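Stand der Dinge bei Starkura, Betriebshof Tranditz, November 2023. Es geht um Wagen 977, die Onsri-Lackierung und die Linie 20. Wird ein längerer Thread.

---

Wagen 977 ist aus der Lackiererei zurück. Grundfarbe jetzt Hellgrau, Dachrand dunkelblau, noch ohne Beschriftung. Die Wagennummer steht vorn und hinten wieder am gewohnten Platz, an der Türseite fehlt sie noch.

---

Zur Einordnung: Der 977 lief seit der Übernahme in der alten grünen Lackierung, zuletzt mit deutlichen Flicken am Heck. Er war der letzte Solowagen in Grün am Betriebshof Tranditz. In Plorkness fahren noch zwei, die bleiben nach derzeitigem Stand so bis zur Ausmusterung.

---

Onsri ist der neue Markenname für die Stadtlinien in Tranditz. Vorgestellt wurde er im Juli, damals mit einem einzigen beklebten Wagen am Bahnhofsvorplatz. Der Regionalverkehr behält den Namen Starkura. Wer von Plorkness nach Tranditz fährt, steigt also in einen Starkura-Bus und am Bahnhof in einen Onsri-Bus um. Betreiber und Tarif sind bei beiden gleich.

---

Die Reihenfolge im Programm war bisher: erst die Gelenkwagen, dann die Solowagen, dann die Midibusse. Der 977 wurde vorgezogen, er stand wegen eines Schadens an der hinteren Tür ohnehin in der Werkstatt.

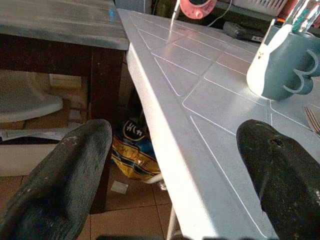 Eine Antwort dazu kam gleich: Der Türschaden sei schon vor den Sommerferien gemeldet worden, der Wagen habe danach noch wochenlang mit gesperrter Hintertür auf der 20 ausgeholfen, von Vorziehen könne also keine Rede sein.

---

Stimmt, mit der gesperrten Tür habe ich ihn selbst auf der 20 gesehen. Gemeint war die Lackierung. Nach der ursprünglichen Liste wäre er erst im nächsten Frühjahr dran gewesen. Bei der Tür hat es an einem Ersatzteil gehangen, so jedenfalls die Auskunft am Schalter.

---

Zur Linie 20: Der Linienweg wird mit dem Fahrplanwechsel geändert. Die Schleife durch das Gewerbegebiet entfällt, die Busse fahren künftig direkt über die Bahnhofstraße zum Krankenhaus. Das spart 2.065 Meter je Umlauf. Die Zahl steht so in der Vorlage für den Verkehrsausschuss.

---

Für das Gewerbegebiet ist eine eigene Fahrt morgens und eine am Nachmittag vorgesehen, gefahren mit Midibus. Wer mittags dorthin will, muss ab Krankenhaus laufen. Der Weg hat auf einem Teilstück keinen Gehweg, das wurde in der Sitzung auch angesprochen. Eine Antwort gab es dort nicht.

---

Haltestellen, die auf der 20 wegfallen: Alte Gießerei, Zollhof, Am Kanal West. Die Haltestelle Am Kanal Ost bleibt, heißt dann aber nur noch Am Kanal. Die neuen Haltestellenschilder liegen schon im Betriebshof.

---

Nachgefragt wurde, ob der 977 fest auf der 20 eingesetzt wird. Nein, feste Zuordnungen gibt es bei den Solowagen in Tranditz nicht. Nur die Gelenkwagen sind im Schülerverkehr einigermaßen verlässlich auf denselben Kursen zu finden. Am Wochenende wird gemischt.

---

Innen ist am 977 wenig passiert. Die Sitze haben noch den alten Bezug, blau mit gelben Strichen. Die Haltestangen sind neu beschichtet. Der Bildschirm hinter dem Fahrerplatz ist derselbe wie vorher und zeigt weiterhin das grüne Logo beim Hochfahren. Das lässt sich laut Werkstatt nur mit einem Update über alle Wagen ändern.

---

Die Zielanzeige vorn wurde getauscht, von Orange auf Weiß. Bei Sonne ist sie besser zu lesen als die alte. Hinten ist noch die orange Anzeige drin. Das war beim vorherigen Wagen im Programm auch so und ist es dort bis heute.

---

Wer zu Hause eine Fahrzeugliste führt: Das Kennzeichen hat sich nicht geändert, die Wagennummer auch nicht. Es gab Gerüchte über eine komplette Umnummerierung mit Einführung von Onsri. Die Nummern bleiben, das hat Starkura auf Anfrage per Mail bestätigt.

---

Meine eigene Liste ist auf dem neuen Stand. Ich habe beim Abgleich zwei Fehler gefunden: Ein Midibus stand noch in Plorkness, obwohl er seit dem Sommer in Tranditz beheimatet ist. Und ein Gelenkwagen war als umlackiert eingetragen, der nur neue Werbung am Heck bekommen hat.
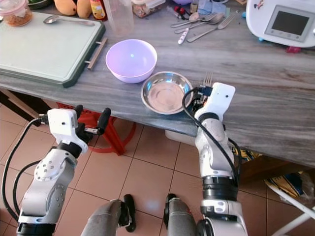
Graue Arbeitsplatte mit helllila Schüssel.

---

Weiter mit Plorkness. Der dortige Betriebshof gibt zum Fahrplanwechsel einen Solowagen nach Tranditz ab und bekommt dafür keinen Ersatz. Das passt zum ausgedünnten Abendverkehr auf den Regionallinien. Welcher Wagen wechselt, steht noch nicht fest – im Gespräch ist einer der beiden grünen.

---

Wenn es so kommt, hätte Tranditz wieder einen grünen Wagen im Stadtverkehr, kurz nachdem der letzte verschwunden ist. Laut Aushang im Aufenthaltsraum soll er dann als Reserve laufen und keine Onsri-Beklebung bekommen. Den Aushang kenne ich nur vom Hörensagen, also unter Vorbehalt.

---

Frage aus den Antworten: Was wird aus den alten Liniennummern auf den Umsteigeplänen? Am Bahnhof hängen schon neue Pläne, am Krankenhaus noch die alten. Auf den neuen ist die 20 bereits ohne die Schleife eingezeichnet. Bis zum Fahrplanwechsel ist das falsch, die Busse fahren im Moment noch durch das Gewerbegebiet.

---

In der Fahrplanauskunft ist der jetzige Linienweg richtig hinterlegt. Wer zum Zollhof muss, sollte dort nachsehen und den Plan am Bahnhof ignorieren. Ich habe es über das Formular gemeldet, eine Eingangsbestätigung kam am selben Tag.

---

Noch ein Detail zur Lackierung. Der Blauton am Dachrand ist beim 977 etwas dunkler als bei den Gelenkwagen. Nebeneinander auf dem Hof sieht man das gut, im Straßenverkehr vermutlich kaum. Ob das so gewollt ist, weiß ich nicht. Die Gelenkwagen wurden bei einer anderen Firma lackiert.

---

Die Beklebung mit dem Onsri-Schriftzug soll in der eigenen Werkstatt gemacht werden. Vorher geht der Wagen nicht in den Linienverkehr. Derzeit steht er hinter der Waschhalle, von der Straße aus nur mit Mühe zu sehen. Bitte nicht aufs Gelände gehen, das hat beim letzten Mal Ärger gegeben.

---

Nachtrag zur 20: Die Fahrzeit zwischen Bahnhof und Krankenhaus sinkt nach dem neuen Entwurf, die Wendezeit am Krankenhaus wird dafür länger. Am Takt ändert sich nichts. Der Anschluss an den Regionalbus nach Plorkness ist im Entwurf abends einmal nicht gehalten, betroffen ist die letzte Fahrt.

---

Sobald der 977 beklebt ist, trage ich den Einsatztag hier nach. Sichtungen gern als Antwort, am besten mit Linie und Uhrzeit.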